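The Nonham-Deng Ceasefire: Your Questions

Is the war over?
The shooting is. The speeches continue - two this morning.

Who signed?
Shaohua Shao for Nonham and Cuiping Yin for Deng, in February, with 31 annexes between them.

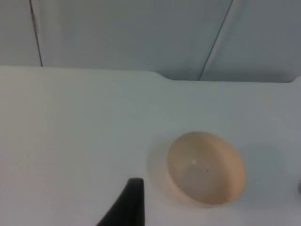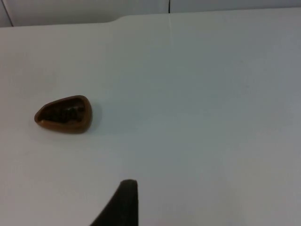
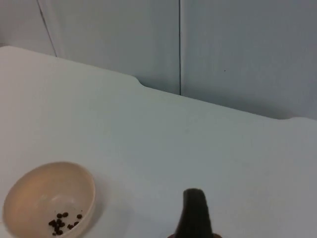

Who watches the line?
Monitors from Stultside, 131 of them, with one map they agree on.

Contact the desk | © Zulel | Back to top

Comments

Valentin Gasser: Has anyone read annex 9?

Suqin Xie: I have. It refers you to annex 12.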